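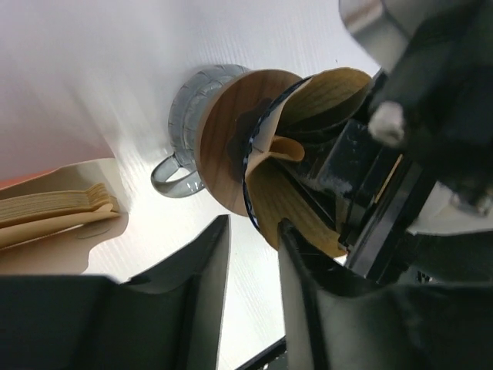

Wrist cam view, right gripper, filter at the dripper. Valtley cell, coffee task.

3 March 2019
Cell: Valtley (two-arm, small enclosure)
Entry by: N. Ross

Picking up from Ekrem's note on the right gripper. Complaint was slip on thin stock: the fingers close, the servo reports load, the paper creeps out when the wrist rolls. Filters are the worst case we have. Crimped paper, and once folded to a cone it opens again on its own if the grip is low.

Checked in this order.

Finger alignment. Tips closed on a strip of bond paper, strip pulled by hand. Held at the heel, slid at the tip. Loosened both finger screws on the moving side, closed on a shim, retightened. Strip now holds along the full length.

Finger pads. Wiped with alcohol, left to dry. No tears. Leaving them on until the next service in August unless the slip comes back.

Grip current limit. Was at 34 percent, which is the value Ekrem set for the mug handle. Dropped to 30 for the filter step only. Higher just crushes the cone and it won't seat in the dripper opening. Mug handle step keeps 34.

Bracket on the wrist has scuffs. Cosmetic. Ran a finger along the edges, nothing raised.

Mug position: handle toward the filter stack, dripper on top. If the mug is turned the other way the left arm has to reach around the handle and the elbow gets near its soft limit. Please set it up the same way each time. 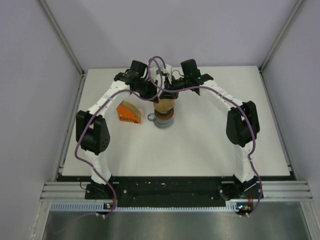

Cables next. Both purple runs have enough slack at full reach, but they cross between the wrists, and on a fast retract one can ride over the other. Moved the right-hand tie down one hole on the upper segment and cycled the arms 3 times at full speed with no snag. I don't love the crossing. A proper fix is a guide on the upper segments. Ekrem has a Candent sample bracket in his drawer that might fit the hole spacing, to be measured.

Base mounts: went over the bolts on the front plate with the short key. Left rear took a small turn, others tight. Re-homed both arms afterward. Right wrist came back with an offset of 3 counts, within tolerance, not recalibrated.

Boards at the front: reseated the connector on the right one. It had been dropping off the bus when the arm was parked low. Log is in the Anozie folder under today's entry.

Open:
- cable guide, see above (Ekrem Ağca)
- spare finger pads, order from Stistby
- write the filter step limit into the config file, at the moment it is only set by hand at startup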